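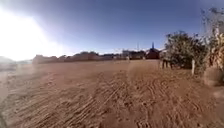 Gap filling in a daily minimum temperature record

drybulb_kt
8 May 2019
I have a daily min/max series from the old manual station at Taseck. The observer moved the shelter in October, and the automatic logger (a Plarex) was running alongside it for part of the overlap. The logger reads higher on the daily minimum by 2 °F on clear nights and almost nothing on cloudy ones. Maximums agree well enough to ignore.

I want one continuous series for trend work. Do I subtract a constant from the logger minimums, or is there a better way to do it with only 50 nights of overlap?

isohyet
Don't use a constant. You have already said the offset depends on cloud, so a constant would be wrong on nearly every night and only right in the mean. Regress the difference on something that stands in for sky cover. Diurnal range works if you have no cloud reports.

stevenson_box
I disagree for trend work. If the target is an annual mean, a constant by calendar month does the job and adds less noise. A regression on 50 points, all from the same season, is going to be extrapolated into months it never saw.

isohyet
A monthly constant has the same problem. He has overlap in one season, so where do the other months come from?

stevenson_box
From neighbors. Build a reference series from the nearest stations with no moves, difference it against Taseck, and look for the step. The overlap is then a check on the result. Clalteo is the obvious one if the elevation is close.

drybulb_kt
Clalteo is higher but has no documented moves. Lévesque is closer and has a change in observation time, afternoon to morning, a few years before my break. Can I still use it?

mixing_ratio
Only after you correct for observation time. An afternoon reset double counts warm days and a morning reset double counts cold nights, so the raw Lévesque series has a step of its own. With three or more neighbors you could drop it. With two I would fix it and keep it.

Also check the shelter height. A sensor closer to the ground will read lower on calm clear nights, and that alone could give you the pattern you describe.

drybulb_kt
The manual shelter is the lower one, according to the station form. The form gives no figure, only "below standard."

isohyet
Then you have a physical reason for the cloud dependence, and I would still model it for the daily values. Use the step from the neighbors for the annual means if you like — but do not publish daily extremes from a series adjusted that way.

stevenson_box
On the daily extremes we agree. Keep the raw file and store the adjustments in a separate column, with a flag.

drybulb_kt
Will do. Starting with the observation time correction on Lévesque.

Related threads
Rain gauge undercatch in wind
Time of observation bias, worked by hand
Plarex logger clock drift
Which base period for normals?
Missing days in monthly means: how many is too many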